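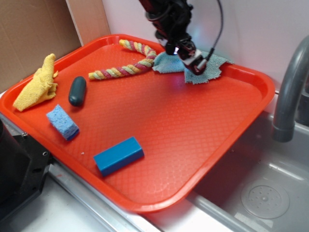

Figure 4. The tray task at our club bench, with the gripper on the teal cloth.

4.2 The tray task

I'll admit this was the part of the project I looked forward to most, mainly because it was the one the students came up with themselves! Fermín Ibarra and I had planned a tidy pick-and-place exercise with plastic bricks for the Montecinos robotics club, and the group took one look at our handout and asked why anybody would want a robot for that. Fair enough. So we let them rewrite it, and what they wanted was a tray of ordinary stuff by the sink (Figure 4): cloths, a sponge, a braided rope toy, a hard blue block and whatever else they felt like adding. The rule was that the arm had to pick up one named thing and leave the others alone.

Each team drove the arm by hand first and saved those runs as demonstrations. Over the whole term we collected 3541 of them, which is way more than I thought a bunch of teenagers would have the patience for. Leandro Arancibia went through the lot and threw out 770, mostly runs where someone had picked the wrong object or stopped to argue halfway (you can hear it on the audio). The rest went into training, and every team got the same pool, so the only differences between them were in how they set up their own controllers.

Cloth was the hard one. A block has sides you can close on, but a crumpled cloth is a different shape every time you put it down, and the students found that out pretty fast. The Dutstead team settled on pressing a fingertip straight down into the fabric before closing – they called it the thumbtack – while the Barnuvon team went for the nearest fold and hoped for the best. I liked both ideas, and I still think the second one would do fine with a better view of the folds.

We ran 791 scored attempts at the end of the term, split between the teams as evenly as we could manage with people coming and going. I don't want to lean too hard on the comparison, as the teams didn't get equal practice time and one of them lost an afternoon to a loose cable. What I can say is that pressing first helped on the flatter cloths and did next to nothing for the rope, where most misses came from closing across a bend. Fermín wants to try the rope again with a slower approach, and the students have already asked for a heavier towel, so both are going into the plan for December.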